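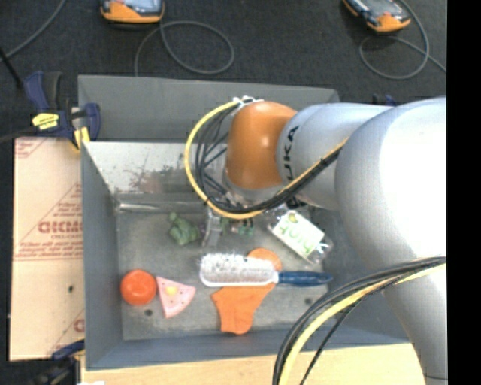

Small toys in a grey bin

July 20, 2018

Moving house with too many small things

We have been in Cumley for eight months now and yesterday I opened the last box. I had written on it "various", in my own language, and under it a second time "various" in English, in case the first one was not clear enough.

When we left Farivberg last November I believed that the furniture would be the difficult part. I measured the sofa three times. I made a drawing of the staircase. The sofa went down the stairs in four minutes and I was almost disappointed. What took all our evenings for five weeks were the small things: the drawer with batteries and keys, the buttons in the coffee tin, the toys of the children which are too small to be thrown away with a good conscience.

I do not know how it is with other families, but in ours the large toys have always disappeared quite easily. The wooden garage went to my cousin. The tricycle stood in front of the house with a paper on it and was gone before supper. But a plastic animal as long as my thumb has lived with us through three flats. It has one ear. If I propose to give it away, I am looked at as if I proposed to give away the cat.

The removal was done by Pimport, which I can recommend, although they were late in the morning. The price was for a load up to 2,000 kilograms, and the man on the telephone asked me to estimate. I had no idea. How do you estimate the weight of your own life? I said we were a normal household with rather many books, and he said everybody says this. At the end there were 33 boxes, and my husband had to sit in the front of the van with the lamp between his knees, because there was no lid for it and I did not trust the straps.

My friend Zoia Kobzar came to help me pack, and she has a system. She takes one drawer, turns it out completely on a bed sheet on the floor, and gives you until the end of a song on the radio to decide. What is in your hands when the song ends, you keep. The rest goes. I thought this was cruel. I also noticed that she was very quick with my drawers and that she has at her own home a cupboard which we are not allowed to open.

We tried it with the kitchen first and it went well. I kept one potato peeler out of four. Then we tried it with the desk, and I sat down with an envelope of old tram tickets and the song ended and another song ended, and Zoia went to make tea.

My father was the opposite of Zoia. He kept everything which could be a part of something. He had jam glasses with screws, with washers, with those little plastic feet that come off chairs, and each glass had a label in his handwriting. After he died we found one labelled "from the radio". There was no radio any more. My brother and I laughed a lot about it and then neither of us could empty it, so it is in my kitchen, on the shelf next to the rice. It made the journey to Cumley in my handbag. It is more than 1,000 kilometres and it rattled at every bridge.

I think about him when I try to teach the children to keep order. I am not a strict person but I would like that things have a place. For some time I bought nice boxes for this purpose, with lids and little windows for a name card, and I must confess it was the boxes I liked. The children never put anything in them. They want one big open container in which you can dig. For them the digging is half of the pleasure, and when I hear from the next room this sound of many small hard things being pushed about, I know I have at least twenty quiet minutes, well, not quiet, but free.

So I gave up the nice boxes. They are now full of wool.

In our street in Cumley there is a second-hand shop called Van Leeuwen. It has no proper sign, only the name painted on the glass of the door, and inside it is so full that you have to walk a little sideways. I went there in spring with two bags, proud of myself, ready to be a person who owns less. The lady took the bags and paid me with a credit note of 19 pounds. It can only be spent in the shop. You can imagine how this finished. I came home with a soup tureen, and we do not eat so much soup.

We have a neighbour, Vitalii Pavliuk, who moved even further than we did and came with two suitcases. He told me this over the fence while I was complaining about my boxes, and I felt ashamed for the rest of the afternoon. He was not reproaching me. He said that in the first year he was happy with his two suitcases and in the second year he began to miss completely stupid objects, for example a bottle opener in the form of a fish. He has looked for the same one at the flea markets. Once he found one which was nearly right, but the fish was looking in the other direction, and he did not buy it.

I have thought about this fish many times. I would have bought it, I think, and then I would have had to find a place for it.

Now to the last box. In it were: a phone charger for a phone we do not have, a school photograph, one roller skate, the instructions for a washing machine that stayed in Farivberg, a bag of marbles, and the lid of the lamp. I called my husband to look at the lid – he says it is called something else, not a lid – and we put it on the lamp, where it fits perfectly. The lamp looks worse with it. We have taken it off again, and it is lying on the windowsill until somebody decides.

The children have taken the marbles. The roller skate I wanted to throw away this morning, but my daughter asked if I was sure that the other one is lost, and of course I am not sure. There is still the cellar. I have put the skate by the door and I will go down and look tomorrow, when I have bought a new bulb for the stairs.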